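Toom, small-packet grasping set

Hi! I'm Gøran Fagerlund and I put this together in May, mostly to see if a policy trained on hand-held gripper demos would cope with crinkly little food packets. There are 582 episodes, and 438 of them are in the train split.

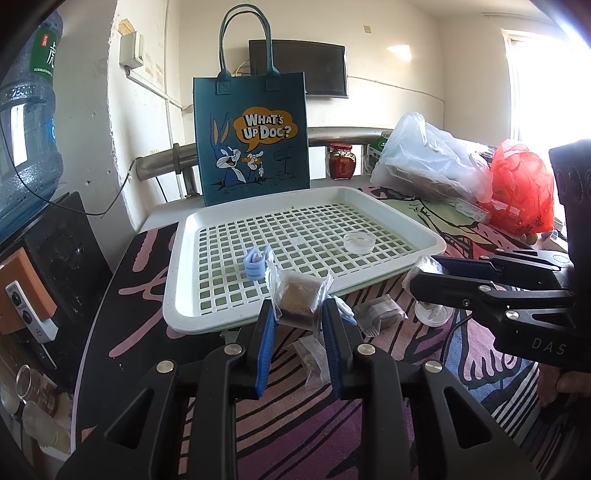
Baseline first: I trained for 10 hours on 2 cards and it still mixes up wrapper glare with wrapper edges, grr. Fixes very welcome, just open an issue!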